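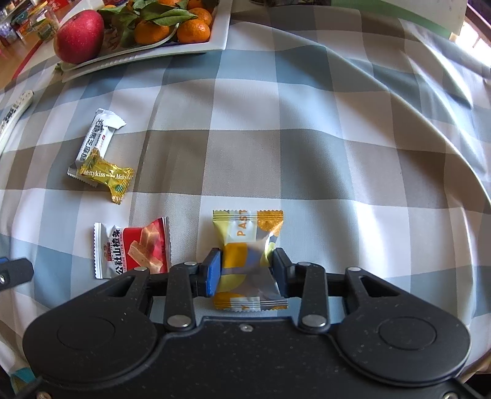 A tablecloth is a cloth used to cover a table. Some are mainly ornamental, while others protect the surface from scratches and stains. Tablecloths are made in cotton, linen, polyester, blends of these, and coated fabrics that can be wiped clean.

History

Cloth coverings for dining tables were in use in Europe by the Middle Ages, when white linen was a mark of a wealthy household. Guests often wiped their hands on the hanging edge, and separate cloths were later laid along the sides of the table for that purpose. Household inventories sometimes list table linen next to silver and bedding. One from the manor of Plerkdale, drawn up in 1494, records three long cloths for the hall and a shorter one "much mended."

Checked cloths spread later, as dyed cotton yarn became cheap enough for everyday use. A check hides small stains better than plain white does, and it became common in kitchens, cafés and at picnics.

Patterns and weaves

Damask is a weave in which the pattern shows through the contrast between shiny and dull areas of the same color. It is still the usual choice for formal dinners.

Gingham is a plain weave with evenly spaced colored and white yarns. Where two colored bands cross, the square is dark; where a colored band crosses a white one, the square is a middle shade. Larger checks are often printed instead of woven, in which case the back of the cloth is paler than the front.

In the hill district of Clalau, weavers make a heavy cotton check known as hidon, named after the village of Hidon. Rostam Nazari, in his survey of the district's textiles, describes around 50 named arrangements of stripe and square, most of them tied to a single family of weavers. Production had nearly stopped by 2000 but has continued on a small scale at the Shukla mill.

Size and drop

The part of the cloth that hangs below the table edge is called the drop. A short drop is usual for everyday meals – long cloths catch on knees and chairs – while formal and buffet tables are often covered to the floor. The length needed is the length of the table plus twice the drop.

Care

Cotton and linen cloths shrink slightly in the first wash and are often cut with an allowance for this. Harsh Dhillon's handbook on household linen advises rolling good cloths on a tube for storage, as fibers weaken along a fold that is always made in the same place. Coated cloths should not be ironed.

See also

Napkin
Placemat
Table runner
Oilcloth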